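Speaker notes, Teuber meetup, December 2023
14 shares | 3 comments

OK, hello, thanks for coming, coffee's at the back (yes, I know, a coffee talk with coffee at the back). Say who I am, say Vastwood, move on.

Start with the number. We wanted 900 examples of an arm working at a coffee maker, and when I wrote these notes we had 501 we were willing to train on. Pause there. Let people ask where the others went!

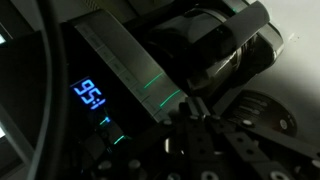

So the wrist view is the one I fought for. The room cameras tell the model where the arm is, but up close is where all the trouble lives, and I'd take a weird, tilted, shiny close-up over a pretty wide shot any day. Glossy black plastic is awful, by the way. Reflections everywhere. Keep those examples in, please don't clean them out.

Next bit, go slow. Every example gets a plain sentence and a start and stop mark. We tried fancy labels in June and dropped them after 12 days, because two of us would read the same clip and write different things. 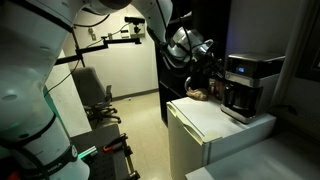 Then variety. Move the bag, move the jar, dim the lights, do it again. It's dull work and I love it, a bit. I cap a session at 300 tries, and by then my hands are making the same move every time, so the model only learns my habits.

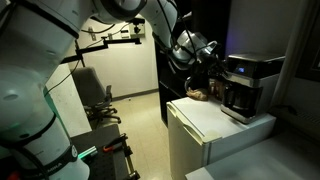

Birgit Engelhardt asked at the dry run whether we keep the failed tries. We do, in their own folder, with a note on what went wrong. Take more questions.

Recent talks
Sorting bolts with Elter
Labels that last
Sarkance: one year in

This site uses cookies. OK | Settings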